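**Gekitz workshop hall reopens with new lighting**

The main hall at the Gekitz workshop building opened again on Friday after a February refit that replaced the old lamps under the roof. Tenants moved back in the same morning, and the first bookings started at noon.

The building is run by Laltedus, which rents out floor space and benches to small firms and hobby groups. Users had complained for several winters that the back of the hall was too dim for close work. Laltedus put the job out to bid last fall and gave it to Rennie, an electrical contractor based in the next town. 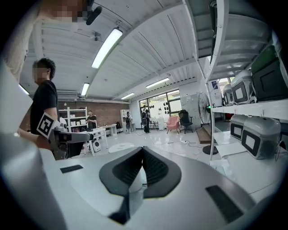

Rennie kept the tube format, so the new fixtures could go up without changes to the corrugated ceiling. The crew also cleaned the ventilation duct and repainted the beams near the back wall. Most of the work was done at night - the hall stayed open during the day for the first part of the job and closed only for the final week.

The company measured light levels at bench height before and after the refit. The average at the back benches rose from 276 lux to 441 lux, according to a notice sent to tenants. Laltedus said a further check is planned once the tubes have burned for 1,000 hours.

Rental rates for the hall will not change this year. The number of evening places goes up to 25, and groups that lost their slots during the closure can book ahead of new users until the end of the month.

The smaller Terora room across the yard still has its old lamps. Laltedus has asked for a price on that work as well but has not set a start date. Bookings for both spaces are taken at the front office.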